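Grain Storage and Delivery Contracts: Frequently Asked Questions

Berkura Grain Handling, Flirndale terminal
Updated 27 November 2025

Who can deliver to the Flirndale terminal?
Any grower with a signed storage or forward contract. Spot loads are accepted only when bin space allows. Call the scale office before loading.

What is the minimum lot size for separate storage?
Lots of over 300 metric tons can be held in a separate bin on request. Smaller lots are commingled by class and grade.

How is moisture handled?
Each truck is probed on arrival. Corn above the contract moisture limit is dried at the posted rate, and shrink is deducted from the gross weight. The moisture reading and the deduction are both printed on the scale ticket.

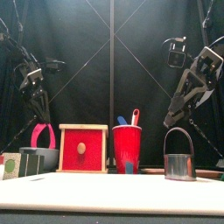
If you dispute a reading, ask for a second probe before the truck is dumped. Readings cannot be reviewed after unloading. The retained sample is kept for 14 days and can be sent to an outside lab at the grower's cost.

When do storage charges begin?
On the day after delivery. Grain priced on the day it arrives carries no storage charge.

How is the basis set on a forward contract?
The basis is fixed at signing. The futures portion may be priced at any time up to the close of business on the last trading day before the delivery period. Contracts may be rolled forward no more than 2 times, and a fee applies to each roll.

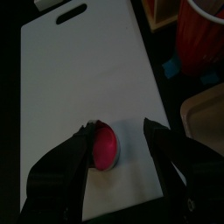

PAYMENT AND DOCUMENTS

When is payment issued?
After the lot is graded and the settlement sheet is approved. Liens must be disclosed before the first load.

Which form do I use to transfer title?
Form 824, signed by both parties. Return it to Sneha Joshi in settlements. Questions on contract terms go to Feng-yi Shek in merchandising.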